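Clutano opens household textile reuse scheme in Ballow

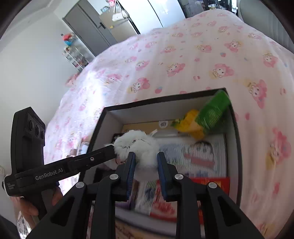 Clutano has today, 9/29/25, opened a doorstep collection scheme for unwanted bedding, soft toys and household textiles in the town of Ballow. The scheme covers 208 streets and will run until the end of March. Residents may put out sheets, blankets, curtains and cushions, together with plush items such as the fluffy white one shown, with its long soft fur, provided that they are clean and dry. Any open box of a suitable size may be used, and boxes will be returned to the doorstep on the day of collection.

Goods fit for further use will be sorted at the Clutano depot in Wolde and passed to 9 partner shops across the district. Textiles that cannot be sold will be sent to Rultero for shredding and used as filling for furniture.

A trial held earlier this year involved 200 households and gathered 112 sacks of material. Following requests from those taking part, collections will now be made every fortnight.

Duvets, pillows and carpets cannot be accepted. Collection dates for each street are available from the Clutano office in Ballow and at the public library.

ENDS

Notes to editors
Clutano has operated reuse services in Ballow and Wolde under contract to the district council since the opening of its depot.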